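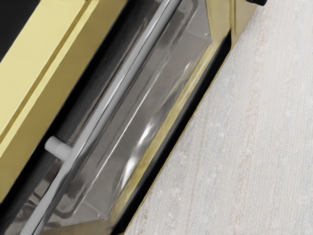

I passed my two-year mark as a volunteer in family court this summer, and I still come home from the Janen courthouse wanting to talk about it until everyone at the dinner table begs me to stop. So you get to hear it instead!

My spot is the self-help desk on the second floor, right across from the elevators. We aren't lawyers and we can't tell anybody what to do, but we can hand over the right forms and explain what the boxes mean, and you would be amazed how far that goes. The parenting plan packet in our county runs 20 pages. Twenty! I've watched people flip through it once, set it down and look ready to walk right back out to the parking lot.

And then we start on page one, and it's just names and addresses, and everybody breathes a little.

My favorite part of the whole packet is the holiday schedule. I know how that sounds. But it's the place where people stop talking about the case and start talking about their kids: who does the pancakes on New Year's morning, which grandma has the good sledding hill, whether the Sindia county fair counts as a holiday (in this house it does, and you can write it in, there's a blank line at the bottom for exactly that). I've seen two parents who came in on separate elevators end up leaning over the same page arguing about Halloween costumes. I floated home that day.

In May the court started a new mediation program in the old McIver building, and I am so excited about it. You get a room with a door! Before this, folks were working out their kids' school pickups on a bench in the hallway with everyone walking past. Now there's a table, a box of tissues, a mediator and as much as two hours if you need it. You can still go in front of the judge afterward if you don't agree, and either parent can ask for separate rooms or skip it altogether if they don't feel safe. Please ask, if that's you. The clerks are kind about it and you don't have to explain yourself at the window.

A few things I find myself saying every single shift: bring three copies, write your case number on everything, and if you've been served, you have 14 days here to ask for a different hearing date, so don't let the envelope sit on the counter. Other counties have their own rules, so call your own clerk.

The next training for desk volunteers is at the Naveron library in the fall. I'm bringing lemon bars, and I already have my folder packed.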